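11/29/18

I've been meaning to write about the flowers for ages, and now that the evenings are dark and there's soup on, I've run out of excuses. If you've followed the Ploder posts you'll know we started with easy things, cups and blocks and so on, and that our aim is 500 good examples of each job before the learning system gets a proper look at any of it. Well, we've moved on to bouquets!
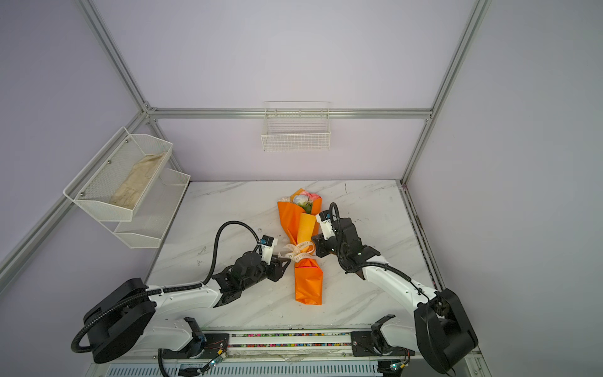
I thought it would be a treat after the blocks, and in some ways it is (it's a lovely thing to have on the table all day). But wrapping paper has a mind of its own. Grip it too gently and it slides, grip it too hard and you've put a dent in it that will be there in every example you record afterwards. My habit now is to turn the bouquet a little between goes, so the system doesn't come to think that flowers only ever point one way.
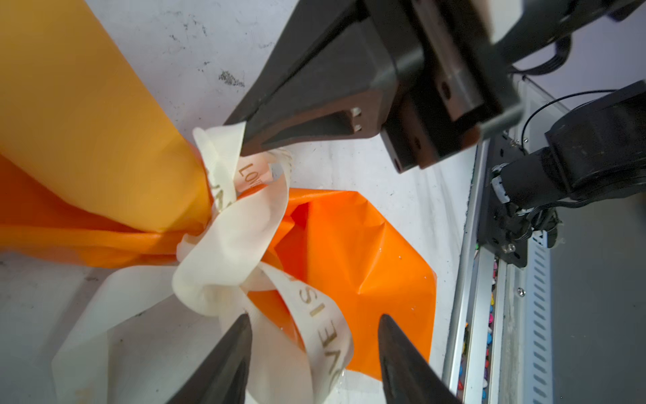 We're at 400, and I'm trying hard not to rush the last stretch. Back in April I hurried the cups at Skesberg and ended up throwing out two whole afternoons of work -- never again. A slow example with a small wobble that gets put right is worth keeping, I think, because the system needs to see how to recover as well.

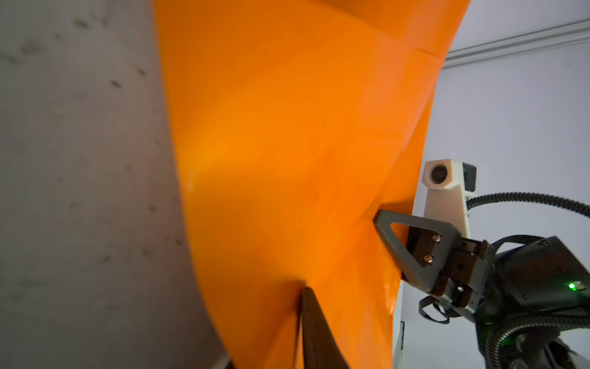
*Two fingers on the orange wrapping, one on each side of the fold.*

Next up is ribbon on its own, which I'm dreading slightly, but I'll report back.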